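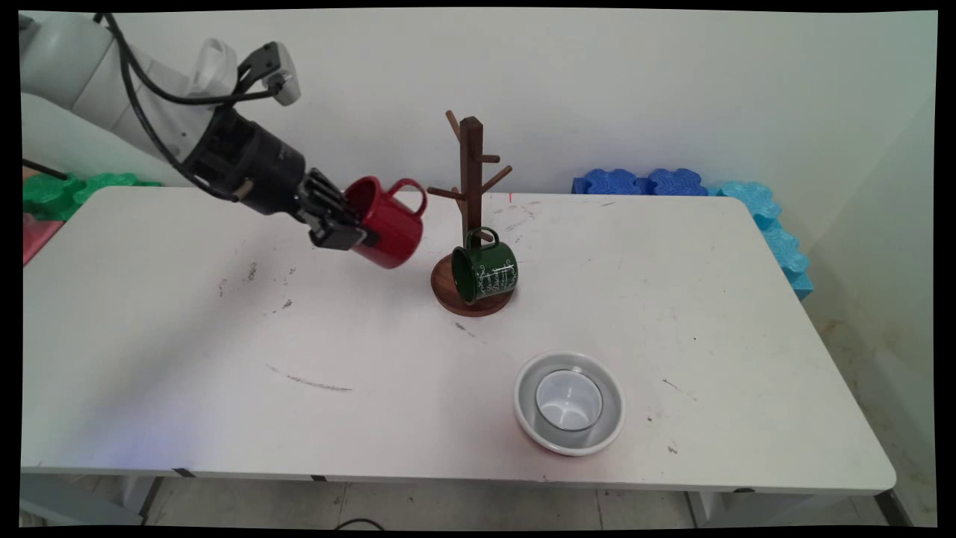 June 22, 2020

Quick one, bus in 10. Feet killing me.

So the arm does mugs now. Properly, on the sheet, not just when the Prakero people are standing over it. Red ones, green ones, onto the wooden trees for the gift sets. My old job more or less, the one I had all of last spring with Costa next to me complaining about his knees. He's on returns now. Says he likes it. Doesn't look like he likes it.

Graziella Lo Presti did the huddle at start of shift. Nearly 100 sets a shift is what they want out of it by the end of the month. No one is losing hours, she said that twice. Kala asked what about the agency people and got "we're looking at it" — so, no answer. Two of them weren't on the new rota. I noticed and I bet everyone else did to.

What I do now is mind it. Refill, wipe the table, check handles for chips, press resume when it stops. It stops a lot. You get your hands half into something else and then beep. Worse than packing in a way, at least with packing you get a rythm and your head goes off somewhere. I planned the whole of mum's garden packing mugs. Now I can't think about anything for more than a minute.

Wrists are better though. Have to put that down, it's true. No tape since last week and I slept through.

Order 2907 came back, enamel chipped at the rim, and Skirnby want to know was it the arm or a person. How would I know. There's a form for it now, naturally. Filled it in, left the cause box blank, Graziella brought it back and said put something. Put "handling." She took it.

Training thing still on if I want it, the one where you learn to set the grips yourself instead of ringing Prakero. More money, not a lot. Kala has her name down already. I said I'd think about it and that was days ago — need to say yes or no before the list goes up. Probably yes. Costa will sulk.

Also locker 194 is mine again, they found the key. Old sandwich box still in there, didn't open it, binned it.

Buy milk. Ring mum re the hose. Bus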